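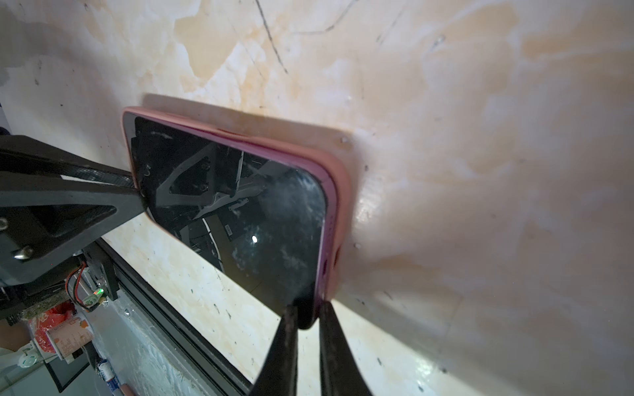

What is a household inventory, and why does a course on property insurance begin with it?

A household inventory is a written record of the belongings kept in a home, with enough detail for a stranger to identify each item and estimate what it would cost to replace. The course begins with it for the reason that every later topic, from coverage limits to claim settlement, depends on knowing what was owned in the first place.

Unit 2: Contents Coverage and the Household Inventory

Reading for this unit: course packet, chapter 2, and the sample policy form distributed in February. Students should bring the sample form to class.

1. Contents and structure

A homeowner's policy normally separates the building from what is inside it. The building section covers walls, roof, floors and fixtures that are permanently attached. The contents section covers movable property. A renter's policy usually has a contents section only, as the building is insured by its owner.

The line between the two sections is not always obvious. Fitted bookcases are generally treated as part of the building, while a freestanding bookcase is contents. Curtains are contents in most forms, but blinds may fall on either side depending on the wording. Students should read the definitions page of the sample form before attempting the exercises.

2. Replacement cost and actual cash value

Two bases of valuation appear in ordinary policies.

Replacement cost is the price of a new item of like kind and quality at the time of the loss. Actual cash value is usually replacement cost less an allowance for age and wear. The difference can be large for furniture and small electronics, which lose value quickly.

Worked case. The Grumberg household, renting an apartment in the town of Ostance, lists 108 items in its inventory. A burst pipe damages a sofa and a rug. The combined replacement cost is $1,419. Under an actual cash value policy the insurer applies depreciation to each item separately and then subtracts the deductible once. Under a replacement cost policy many insurers pay the depreciated amount first and the balance after the household submits receipts for the new items - a point that policyholders often overlook.

3. Sublimits and scheduled items

Most forms place a lower ceiling on certain classes of property, such as jewelry, cash, collections and musical instruments. The ceiling applies to the class as a whole unless the form states a limit per item. Property worth more than the sublimit may be scheduled, meaning that it is described individually and insured for a stated amount. An appraisal is often required.

4. Preparing the inventory

The following procedure is recommended for the written assignment.

a. Work through the home one room at a time, including closets and any storage area outside the unit.

b. For each item, record a short description, the maker, the model or serial number where one exists, the date of purchase and the price paid.

c. Group similar low-value items, such as towels or kitchen utensils, on a single line. Portable electronics should be listed one by one.
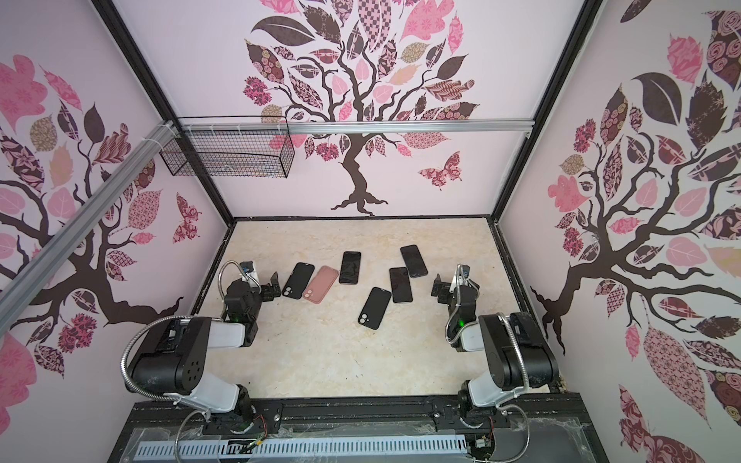 d. Attach receipts or card statements for the more expensive items, and keep a copy of the complete record away from the home.

e. Review the inventory each year and after any major purchase.

5. Written assignment

Prepare an inventory of two rooms in the format described in section 4. Add a page stating which items would be subject to a sublimit under the sample form and whether scheduling would be advisable. Assignments are due at the start of the next class meeting.

Chrysikopoulos School of Continuing Studies | Contact the program office | Copyright Chrysikopoulos School of Continuing Studies. All rights reserved. | Back to top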